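Subject: Re: [Ikix-list] Anybody going to the Itden open day?
Date: 15/08/2026

Hi all,

Somebody wrote:
> Is the Itden robot afternoon worth the drive? I'm 75 miles out
> and last time it was mostly slides. Also, do they let you get
> close to the arms or is it all behind glass?

Just got home, so let me answer while it's fresh. Yes, go if they do it again! There were slides, but only 13 of them, and then we all trooped into the back room for the demo. No glass. You stand behind a strip of tape and you can lean in as far as your manners allow.

The part I liked best was the Jidosix station, where the job is handling drinks. It sounds dull and I could have watched it all day. There's a table with a wooden tray and a white divided box, and the arm deals with water bottles between them. 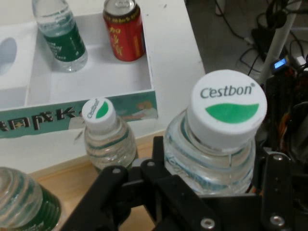

I asked why they bother with clear bottles when a plain block would be so much easier, and the woman running the station laughed and said that was the whole point. See-through plastic is a pain for the cameras, and people at home own bottles, not blocks. She told us they had logged 334 tries on this one job since November (I forgot to ask how many were good ones, sorry). Questions ran 35 minutes over and they didn't shoo us out, which I thought was nice of them.

The arm is slower than I expected, by the way. If you're bringing kids, bring the patient ones.
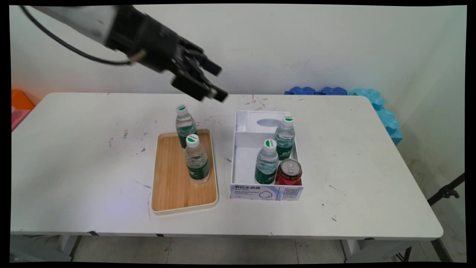
The Jidosix arm over the tray, with the box and the red can on the right.

Parking is behind the Juška building, same as before, but use the second entrance, the first one has a chain across it now. Coffee was free and pretty bad. I picked up a spare copy of the handout, so if anybody wants it, write me off-list and I'll drop it in the mail.

Does anyone know if the Ikix folks are planning their own open day? I'd sign up tonight.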